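Informe de avance para la Fundación Boros
Proyecto: renovación de la sala de clasificación, almacén de Renstead
05/04/2026

¡Hola a todos! Os debía este informe desde hace unos días y, como siempre, me he puesto a escribirlo con la mesa llena de albaranes. Intento ir por orden, aunque ya sabéis que me enrollo.

Empiezo por el dinero, que es lo que primero mira todo el mundo. De los 2.324 euros concedidos para esta fase llevamos gastados 1.924, casi todo en las mesas nuevas, el transporte y la pintura de la pared del fondo. Nos quedan 400 y tenemos ya apalabrada una parte: 200 euros irán a etiquetas, fundas y rotuladores de los buenos (los baratos se borran con solo mirarlos). El resto lo guardo de momento para imprevistos, porque el presupuesto del electricista todavía no me ha llegado y prefiero no pillarme los dedos.

La sala ha cambiado muchísimo. Antes trabajábamos con las cajas por el suelo y cada vez que entraba un lote de Jeveck había que apartar el anterior a empujones. Ahora las donaciones entran por la puerta del patio, pasan a las mesas y de ahí a las estanterías, sin cruzarse con lo que ya está preparado para salir. Parece una tontería, pero mi espalda lo nota - y el humor del equipo también. En este periodo hemos preparado 46 lotes para los centros de Rusholm, todos con su hoja de contenido grapada y su copia en la carpeta verde.

Lo que va más lento es el inventario. Pasamos los listados viejos a la hoja de cálculo a ratos sueltos, y hay nombres repetidos, medidas sin unidad y una sección entera titulada «varios» que me da un poco de miedo abrir. Mi idea es tenerla cerrada en julio, antes de que empiecen los pedidos del curso nuevo. Si veis que no llego, os lo diré con tiempo.
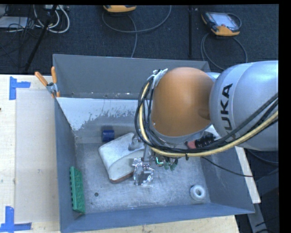

Los cajones de clasificación eran el otro punto pendiente del informe anterior, y me preguntabais si hacía falta cambiarlos o si bastaba con repasarlos. Mi propuesta es quedarnos con los grandes de color gris, abiertos por arriba y con las paredes altas e inclinadas, que sobre la mesa de madera clara quedan a buena altura para mí. El fondo está bastante trabajado, con arañazos finos, rozaduras y manchas como nubes, pero eso no me preocupa nada. Más pesada es la zona blanca de debajo de la pared del fondo, que tiene el borde inferior irregular y desconchado. Quiero repasarla en todos los cajones que la tengan así, y creo que con una tarde y una espátula lo resolvemos sin tocar el presupuesto.

Para la próxima fase os pido dos cosas: el visto bueno para mover los 200 euros de material de etiquetado a la partida de consumibles y una respuesta sobre las baldas de la pared corta, que siguen en el aire desde la última reunión. Os adjunto las facturas en un solo archivo, ordenadas por fecha. Falta la del transporte, que la he reclamado ya dos veces y os la mando en cuanto la tenga.

¡Un abrazo y gracias por la paciencia!

Coordinación del almacén de Renstead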